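Wemgate Community Help > Workshop and Storage > Racks and trays

Clear acrylic tray gone dull, and a better way to store short bits of wire

shelf_end
Posted 15/01/2023

I look after a workbench with a pipe rack on it, the white round pipe sort with black corner joints and black metal rails. A big clear acrylic tray sits inside the rack. It has a flat floor and a row of small compartments along the back edge, and it is used for sorting parts and short lengths of wire. The rack is a Skello kit, 85 cm wide, and the tray was bought separately to fit.

I've got two problems. The first is that the floor of the tray has gone dull. Part of it is dust, which comes back a day after I wipe it, and part of it is scuffing from things being slid about. I have tried a dry duster and a damp kitchen cloth. The dry one seems to make the dust worse. I have a bottle of ordinary window spray in the cupboard but I read somewhere that you shouldn't use it on acrylic, so I haven't.

The second is the wire. We keep the red and orange pieces in a cardboard box in front of the rack and sort them into the compartments from there. The box is torn along the top, the rim is frayed right through to the corrugated part, and I suspect a fair bit of the dust is coming off the cardboard. The wires also knot themselves together in the bottom.

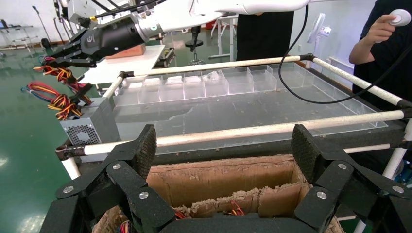

I'd like something to replace the box that isn't much bigger, as there is only a small gap between the front pipe and the edge of the bench. I don't want to spend a lot. Would a plastic tub be all right, or is there something made for wire? And can the scuffs be polished out, or do I need a new tray? The same size is £85 now, so I would rather keep this one.

Tray has been in use since June. I don't have a spare to swap in while I work on this one, so anything that takes it off the bench for a whole day is awkward.

oldtoolbox
Member, 173 posts

Don't use the window spray. If it has ammonia in it, it can haze acrylic or start fine cracks, and they show up worst along glued edges. Your compartment walls are thin and probably glued, so that is where you would see it first.

What I do with mine:

Take everything out and lift the tray out of the rack if you can. Blow or brush the loose dust off before anything touches the surface. A soft paintbrush is fine, and it gets into the corners of the compartments where a cloth won't go.

Wash it with lukewarm water and a drop of washing-up liquid, using a clean microfibre cloth. No kitchen sponge, and not the green side in particular. Rinse, then pat dry. If you rub it hard with a dry cloth it builds up static and pulls the dust straight back on, and I think that is what your duster is doing.

Finish with an anti-static cleaner sold for plastics. I use the Takagi one but any will do as long as it says safe for acrylic. It slows the dust down, it won't stop it.

On the scuffs, it depends how deep they are. Run a fingernail across. If you can't feel them, plastic polish and some patience will get most of them out. If your nail catches you will need wet and dry paper first, starting at 1,000 grit and going finer, always wet, and then the polish. It will look much worse before it looks better. I wouldn't bother on a sorting tray, as it will only get scuffed again.

The wash takes me less than an hour including drying, so you won't lose the day.

mags_in_the_shed

get rid of the cardboard, that's your dust. I had the same with a parts box and it shed bits everywhere. any plastic tub will do, mine was an ice cream tub for years

corner_joint
Member, 9 posts

Agree with the washing advice above. A couple of things to add.

Put a liner on the floor of the tray and stop worrying about the scuffs. A sheet of thin clear PVC cut to size works and you can throw it away when it gets tatty. If you don't need to see through the floor, a pale silicone mat is better because small parts don't slide. Only line the flat part and leave the compartments alone, they are too fiddly to cut for.

For the wire, a tub is fine but it won't cure the tangling if everything goes in loose. Put the red in one tub and the orange in another, and use shallow ones so the pieces lie flat. Skivia do a low stacking tub that I have used for this. Measure from the front pipe to the bench edge before you order, and allow for the lip, as the size they give is for the base.

If the pieces are long enough to bend, fold each one once and put a twist tie round it. It's dull work but they come apart again straight away.

Check the corner joints as well while the tray is out. On mine the grub screws had worked loose and the front pipe could turn in its bracket. They only needed nipping up with a hex key.

shelf_end

Thanks all. Fingernail doesn't catch on most of it, so I'll wash it and put a liner down and leave the polishing for now. Two shallow tubs ordered. I hadn't thought of checking the joints.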